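Skidura to Put Automated Coffee Stations in Two Roasting Plants

Staff at both sites move to tasting and training duties; no jobs cut

Skidura, the contract coffee roaster, said it will put automated sample preparation stations into its 2 roasting plants starting in March. The stations will handle the repeat work of the quality room: portioning beans, setting out cups and spoons, and clearing the table between rounds.

The equipment was built by Lirketti, which makes bench-size robots for food labs. Lirketti's Hiveto software runs each station and keeps the record of which sample went into which cup.

Quality room staff now prepare up to 40 samples a shift by hand. Preparation takes up most of the morning, and tasting often gets pushed to the end of the day, when people are tired and trucks are waiting on a release. With the stations running, samples will be laid out before the shift starts and tasting will move to 9 a.m.

The change affects 25 employees. All of them keep their positions and their current pay grade. Each will get 5 days of paid training, covering how to load the station, how to stop it, how to clean it and what to do when it puts an item down in the wrong place. Staff who want to move into tasting full time can apply once training is finished.

People will still make every decision about flavor and every decision to ship or hold a lot. The station does not score coffee. Any employee can pause it at any time without asking a supervisor, and pauses will not count against output targets.

Skidura tried the stations on the late shift before deciding to buy. Workers asked for two changes during that period, and both were made. The work surface was lowered so that shorter employees can reach the back, and the start chime was replaced with a light. Workers also asked to keep one hand-preparation bench at each plant for rush orders, and those benches will stay.

Joshi, the training firm that runs Skidura's safety courses, will teach the sessions on site during paid hours. Written guides will be posted in each quality room.

Skidura roasts and packs coffee for grocery chains, offices and cafes. Lirketti designs and services small automation equipment for food and drink producers. 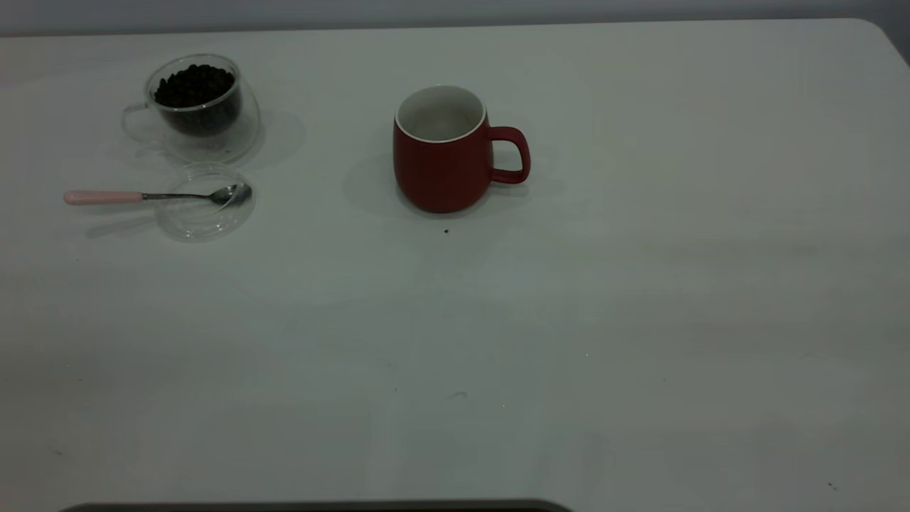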